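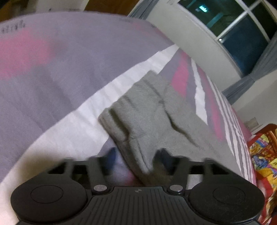 # Folding on the bed - speaker notes

Evening talk, Stendanness library, back room. 60 minutes with questions. Celeste Bustos introduces, then I start. Arne Hinrichs is on the slides and the lights.

Bring: two fleece throws, one bath towel, six odd socks, one fitted sheet (for the end, only if there is time). Ask Celeste for the long table. Put a blanket over it before people come in.

## Opening (5 min)

Say good evening, thank Celeste, say where the restrooms are.

Start with the question I get most: where do you fold your laundry? Ask for hands. Kitchen table, couch, ironing board, top of the dryer, bed. Wait for the bed hands. It is usually most of the room.

I fold on the bed too. I have a perfectly good table in the kitchen and I still carry everything upstairs. The bed is big, it is at the end of the trip, and the closet is three steps away. So tonight is about how to do it well on a soft surface, with the covers already on.

Mention that I worked at the Cillden laundry for a long time and that we folded on steel tables there. A lot of what I learned at Cillden does not work at home. I had to drop about half of it.

## The bed as a work surface (10 min)

Main points, in this order:

- Make the bed first. A smooth cover is the difference between folding once and folding twice.
- Pull the cover tight at the foot end. The head end matters less.
- Work from one long side. If you walk around the bed you lose track of the piles.
- Leave a clear strip nearest to you. Unfolded items go to the far side, finished ones to the foot.

Soft surfaces give under your hand. When you press a fold down on a table, the table pushes back. On a mattress the middle of the item sinks and the edges lift. Show this with the towel: press in the middle, let people see the corners come up. Then press with both forearms along the full length of the fold.

Height is the other problem. Most beds are too low to fold at for long. Kneel, or sit on the edge with the work beside you. I use a low stool. Do small things sitting and big things standing.

(If somebody asks about back pain: I am not a doctor. Say that, then tell them about the stool again.)

## Using the cover as a ruler (10 min)

A striped bedspread is useful. Line one edge of the towel up with a stripe and you can see right away if it is crooked. You don't need a folding board. If the stripes are wide, use the line between two stripes and forget about the rest.

A plain cover gives you nothing to measure by. Lay a folded blanket on it and use the straight edge of that.

Color helps too. Gray on a pale cover is easy enough to see. Gray on dark gray in a room with one lamp is how I lost a sock for most of June. Open the curtains or turn on the big light. Ask Arne to bring the lights up for the demo, he knows when.

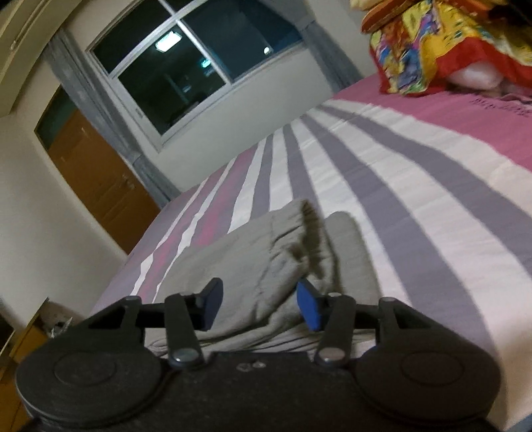 Fold lengthwise first, then across. With anything long and soft, start with the part that already lies flat. Smooth that part down with the side of your hand and push the rumples toward the far end. Then take hold of the far end, lift it clear of the cover, give it one small shake and lay it back down. Lifting is the step people skip. They drag, and the cover comes with it, and then there are two things to straighten.

Demo: towel on the covered table. Do it once the wrong way, dragging. Do it once properly. Don't talk during the second one.

## Fleece and other fuzzy things (15 min)

Longest part of the talk. Take your time.

Fleece doesn't hold a crease. You can press all you like and it will open again when you let go. At Cillden I was taught to fold everything in thirds and press, and with fleece that makes a fat spring. Two things work better:

1. Fold in half, in half again, then roll from the closed edge. The pile surface grips itself and the roll stays.
2. Fold flat and put something on top. A stack of fleece needs a heavier item as its lid. I use a cotton bedspread.

Pass one throw around so people can feel the pile. Ask them to fold it however they like and pass it on. By the time it gets back to me it is usually a ball, and I can use it for the next demo.

Pick-up: take fuzzy things by a thick edge if there is one. A rolled hem or a cuff gives you something firm to hold. If you pinch the middle you only get the top layer and the rest stays where it is.

Lint: fleece picks up lint and hair from whatever it lies on. Fold the cottons first, fleece last, dark things somewhere else entirely. Shake the cover out after you finish, before anyone sleeps in it.

Story for this section - my count. I kept a notebook for a year and wrote down every piece I folded at home. It came to 1,946. I then checked it against the laundry slips I had also kept, and those added up to 1,901. I never found the other 45. Celeste thinks I folded them twice. Pause here. Then say that nearly 1,000 of the total were socks, so most of what we call folding is really socks.

## Socks and small items (10 min)

Don't turn the cuff over. It stretches one sock of every pair. Lay one on top of the other, toes together, fold in half and stand them up in the drawer.

For a thick sock, fold once only. For thin ones, twice.

Odd socks go in a bowl on the dresser. Check the bowl every time. When a sock has been in it through three washes, it becomes a dust cloth.

Use the six I brought. Hand them out in the front row and ask who has a match. There are two pairs and two singles. Somebody will hold up a single and look worried, which is fine, go to the bowl rule.

## Closing and questions

If there are more than ten minutes left: fitted sheet. If there are fewer, skip it and leave it in the bag.

Likely questions:

- Ironing before folding? Shirts and pillowcases, yes. Towels, no.
- How full should a drawer be? You should be able to get a flat hand in at the side.
- What about the Toledo method? That is the one with the cardboard square. Good for T-shirts, slow for everything else.
- Is the Clavier rack worth it? I have had mine for years and I like it for drying. I don't fold on it.

Thank Arne. Remind people that the next talk is Celeste's, on mending, same room. Collect both throws and all six socks before the lights go off.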